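3.2 Looking after the finger pads

We have grown rather fond of the Flatden gripper, but its pads do want regular care, and every 20 sessions we stop, brush them out and check the pivot screws.
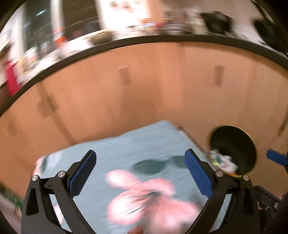 Figure 6. The gripper open, inside the enclosure.

Pad wear was our chief worry throughout April. Fluff settles in fine patterns such as the diamond mesh on the two blue pads in Figure 6, so we brush slowly, along both diagonals, before refitting.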